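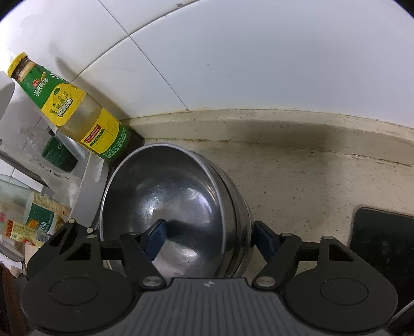
## Unit 4: Cleaning and disinfecting in small kitchens

Module leader: Refilwe Motaung

Read these notes before the practical. They cover the first half of the unit. Chilled storage and pest control come in Unit 5.

### 4.1 Two separate jobs

Cleaning removes grease, food and dirt. Disinfecting brings the number of bacteria down to a safe level. A disinfectant put on a greasy surface does very little, so the order matters: clean, rinse, disinfect, leave for the contact time, then rinse again if the label says so.

A sanitiser is a product that claims to do both. On a heavily soiled surface you still need to use it twice, once to clean and once to disinfect.

### 4.2 Contact time

Contact time is how long the product must stay wet on the surface. It is printed on the label and differs between products. In the practical we use a training sanitiser with a contact time of 30 seconds. Students often spray and wipe straight away. This was the most common fault in the Kenero assessments last year.

### 4.3 Surfaces and joints

Stainless steel is easy to clean but it scratches, and scratches hold dirt. Use a soft pad. Glazed tiles are easy to wipe down, but grout is porous and needs a brush. The join between a worktop and its upstand is usually the dirtiest line in a kitchen. Cloths pass over it. Brush it at the end of each shift and check the sealant once a month. Lifting sealant should be reported, cut out and replaced.

### 4.4 Washing up by hand

1. Scrape and pre-rinse.
2. Wash in hot water with detergent, at 50 °C if you are wearing gloves.
3. Rinse in clean hot water.
4. Disinfect in the second sink.
5. Air dry on a rack.

Bowls of the same size stick together if stacked wet, and water trapped between them does not dry. Stack only when fully dry. Tea towels are not used for drying in any of our partner kitchens.

### 4.5 Diluting chemicals

For the Skidberg exercise you will dilute a concentrate to 200 parts per million and check it with a test strip. Add the concentrate to the water. Never mix two products. Bleach with an acid descaler gives off chlorine gas.

Label every spray bottle with the product name, the dilution and the date it was made up.

### 4.6 Cleaning schedules

A schedule states the item, the method, the product, how often, and who signs. See the Deligiannis café schedule in the course folder. It has 9 entries, and two of them leave out the product. Find them before the seminar in April and write a corrected version.

### Reading

Course folder, section D, "Schedules and records"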